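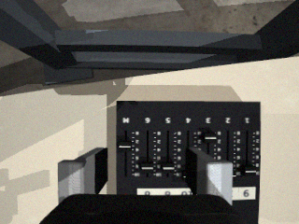 Site visit notes: simulation open day, Vimstead Robotics Centre
Unit 2, Introduction to Automation
Read before the tutorial. Bring a copy with you.

Purpose of the visit

The open day is held each June and is free to enrolled students. Our group attended the morning session, which covered simulated manipulation: a robot arm working at a bench inside a physics simulator, with views from more than one camera. The afternoon session on mobile robots is not assessed in this unit, but you are welcome to write about it in your journal.

The centre uses a simulator called Grudora. Jobs are set up and queued through a separate program, Carrilho, which also keeps the logs. You will not be asked about the menus or file formats of either program. You should be able to explain what each one does and why the two are kept apart.

Terms used by the presenters

Episode: one attempt at a task, from reset to stop.
Reset: returning the arm and every object to a starting layout. The layout can be the same each time or varied within limits.
Wrist view: a camera fixed near the gripper and moving with it.
Scene view: a camera fixed in the room, looking over the bench.
Contact: any touching between two bodies that the simulator has to resolve.
Policy: the program that turns camera views and joint readings into the next movement.

Demonstration 1: reaching over a cluttered bench

The first demonstration dealt with approach. The presenters spent most of the time on the path of the gripper from its rest position to a target, and on how the planner treats everything else on the bench as something to keep clear of. Low objects are seldom a problem when the arm comes down vertically. Tall ones matter more, and a standing object such as the green drink can would be a worse thing to clip than the orange multimeter lying flat, as it can tip and roll.

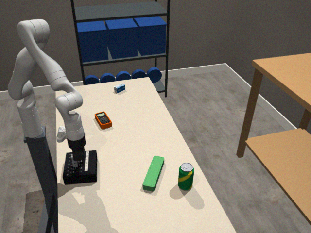

Vertical approach was the main point to take from this part. With the gripper pointing straight down, the fingers occupy a small area of bench and the rest of the arm stays up out of the way. Look at how the arm climbs from its pedestal, folds over at the elbow and comes back down above the black device. The cost is that the wrist and gripper can hide the target from the scene view, and this is one argument for fitting a wrist view as well.

Shadows were also discussed. They are calculated by the renderer and have no effect on the physics, but they do change what a policy receives from its cameras. The centre varies the lighting between batches for this reason. A policy trained under one fixed light may treat the edge of a shadow as the edge of an object.

Demonstration 2: small controls

The second demonstration was about faders, knobs and switches. These are harder than blocks and boxes. The part to be moved is small, its travel is limited, and pushing in the wrong direction shifts the whole device across the bench.

A fader is modelled as a sliding joint with a stop at each end and some friction along the way. A rotary knob is modelled as a turning joint. If the friction is set too low, the cap drifts when brushed. If it is set too high, the device moves before the cap does. The presenters recommended checking these values against a real item with a spring gauge.

Figures given in the session

Episodes in the batch discussed: 3,000
Episodes marked successful: 94 per cent
Time limit for each episode: 10 seconds

Treat the success figure with care. It depends on where the limits for a "successful" final position are drawn, and the presenters said those limits were fairly generous for this batch. The same policy has not yet been tried on the physical arm, which the centre calls Atska. 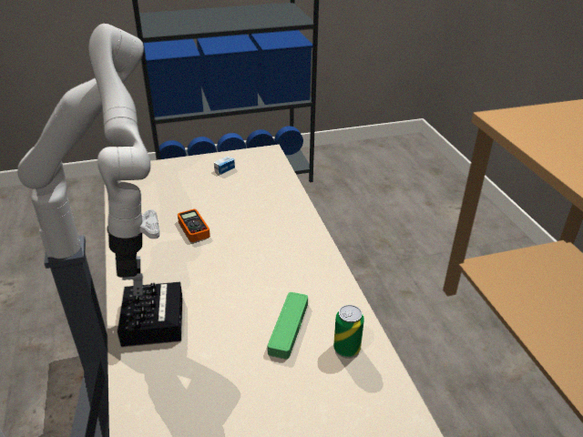

Questions raised by the group

Why simulate at all if the real arm is available? Several copies of the simulation can run at once, and a collision breaks nothing. The physical arm needs a person beside it whenever it is switched on.

Does a good result in simulation carry over? Partly. Reaching carries over fairly well. Anything that relies on friction or soft contact usually needs further work.

Can students book time on the simulator? Yes, through the unit page, once the safety and computer use module is complete.

Written task

Write one page on a control you use at home, such as a stove knob or a light dimmer. State what kind of joint you would use to model it, where its stops are, and how you would measure its friction. Include a labelled sketch. Metric units throughout.

Further reading is listed on the unit page under Contact and Friction.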